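Accueil Forums Robotique Apprentissage Tags Membres Se connecter

Évaluer une politique de manipulation : comment rendre comparables les scènes de départ ?
Publié le 22/01/2025 par Kelly Treloar

Bonjour,

Je compare deux politiques apprises par imitation (même architecture, mêmes démonstrations) sur une tâche de rangement : saisir un objet désigné sur la table et le déposer dans le bol métallique. La première est entraînée sur les 200 démonstrations brutes, la seconde sur les 200 mêmes démonstrations après suppression des phases immobiles. Chaque politique passe ensuite 25 essais.

Mon problème est la variance. D'une session à l'autre, la même politique, mêmes poids, donne des taux de réussite que je n'arrive pas à reproduire. L'agencement initial est remis à la main d'après une photo imprimée. La vue fixe qui sert au dépouillement :
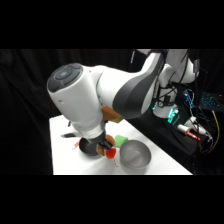

Vue fixe, pince au-dessus des objets, bol à droite du bloc vert.

Le fond est un tissu noir, l'éclairage ne change pas, l'étalonnage main-œil est refait chaque matin. La politique reçoit l'image fixe et les positions articulaires, sans profondeur. Faut-il augmenter le nombre d'essais ou revoir le protocole ? Et comment noter les essais où l'objet est saisi puis lâché à côté du bol ?

Merci d'avance.

Stuart Crabtree

Les deux, mais le protocole d'abord. Avec 25 essais par politique, l'intervalle de confiance sur un taux de réussite est large : pour une proportion proche de 0,5, l'intervalle à 95 % couvre presque 40 points. Un écart de deux ou trois réussites ne permet aucune conclusion.

Ce qui a le mieux marché chez nous (banc Bredeo, tâche voisine) :

– Tirer 12 agencements initiaux avant toute évaluation et les figer. Chaque agencement est joué par les deux politiques. On compare alors par paires, et la part de variance due à la scène s'élimine en grande partie.
– Remettre les objets en superposant l'image de référence au flux de la caméra fixe, à 50 % d'opacité. La photo imprimée ne suffit pas, l'erreur d'orientation passe inaperçue sur les objets allongés.
– Alterner les politiques dans un ordre aléatoire, sans que l'opérateur sache laquelle tourne. Kieran Greenwood avait mesuré l'effet en juin sur le banc Pimentel : l'opérateur replaçait les objets plus soigneusement pour la version qu'il croyait bonne.
– Noter par étapes : approche, saisie, transport, dépose. Un objet lâché à côté du bol compte saisie réussie, dépose échouée. Le taux global reste publié, mais c'est la note par étapes qui explique les écarts.

Pour les données appariées et binaires, test de McNemar exact. Le khi-deux habituel suppose des échantillons indépendants, il ne convient pas.

Autre point : ta vue fixe est masquée par le bras au moment de la saisie. Chez nous cela suffisait à rendre la dernière phase d'approche instable. À vérifier avant d'accuser les démonstrations, par exemple sur un instant comme celui-ci, où le boîtier du poignet cache une partie du second objet brun :

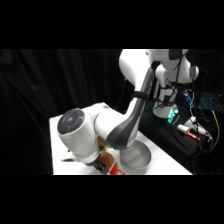 Peut-on garder les mêmes agencements pour régler les hyperparamètres et pour l'évaluation finale ?

Mieux vaut deux jeux séparés. Si le choix du point de sauvegarde se fait sur les agencements d'évaluation, le taux final est biaisé vers le haut, et le biais grandit avec le nombre de variantes essayées.

Neville Ellwood

Il faut plus de démonstrations. On a eu le même souci avec Arkidis, on a doublé le jeu de données et c'est passé.

Akua Osei

Je ne suis pas d'accord avec la réponse précédente : doubler les données change la politique, pas la mesure. La question portait sur des poids identiques.

Je complète Stuart sur un point. Les phases immobiles ne sont pas toutes inutiles. Si l'opérateur marque une pause avant de fermer la pince, la supprimer partout peut avancer la fermeture de quelques pas de temps. Dans notre comparaison (outil de découpe Bresten, seuil sur la vitesse articulaire), nous gardions les pauses qui précèdent un changement d'état de la pince et retirions les autres. La version filtrée sans cette exception fermait trop tôt. Regarde l'histogramme du délai entre arrêt du poignet et fermeture, pour les deux jeux, avant de relancer une campagne.

Kelly Treloar

Merci. Je passe aux agencements figés avec superposition et au test apparié. Pour les pauses, le filtre actuel n'a pas d'exception, je refais l'histogramme – résultats ici quand la série sera terminée.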